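Ticket 3948
Subject: Table Fletwood, bottles do not stand stable in the wire basket
Status: Open
Product: Fletwood square table, light oak, with cable hole
Accessory: Brumorer wire basket, black, low

First message

Good morning. In February we received the Fletwood table together with the Brumorer basket, under order 2603. The table is good and I have no complaint about the surface. My problem is with the basket. We want to keep drinks in it near the back edge, so that the front of the table stays free for work. When the bottle is tall, it leans to the side and touches the cup next to it. With short cups it does not happen.

I have checked already the following. The table is level in both directions. All legs touch the carpet. The basket has no bent rod that I can find. I turned it by half a turn and the result was the same.

Reply from Salto support, 10:40

Thank you for the clear message. Please tell us which drinking containers you use, where the basket stands on the table, and if the hole in the tabletop is under the basket or free. Please measure also the inside height of the basket.

Second message

The basket stands a little left from the middle, close to the back edge. The gray round grommet is to the right of it, so the basket does not sit on the ring. We use a cream tumbler with a straw and a green bottle with a white cap, and the bottle is the taller of the two. The inside height of the basket is about 13 cm. I did not measure the bottle, but it goes well above the rods.
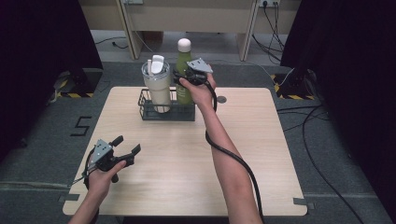 Aydoğan: I had the same basket with the same trouble, and for me it was the bottom. The rods there are thin and they leave wide gaps, so a bottle with a narrow foot can sit half on a rod and half in a gap. I cut a piece of felt to the size of the bottom and after this my bottles stopped leaning. Try also to put the bottle in a corner, where two sides hold it.

Third message

Thank you for this advice. I tried the corner first, because I had no felt at hand. It is better but not solved. A full bottle of 400 ml stands straight, and when it is half empty it leans again a little. I will buy felt this week.

One more question to Salto. Is there a divider which fits in this basket? On the Brumorer page I see dividers only for the deep model. If the deep one has the same footprint, I would prefer to exchange, and I can pay the difference.

Reply from Salto support, 15:05

The divider for the deep model does not fit in the low one, the hooks are too long. We have asked the warehouse for the footprint of the deep basket and will write it in this ticket. Please keep the original box until then.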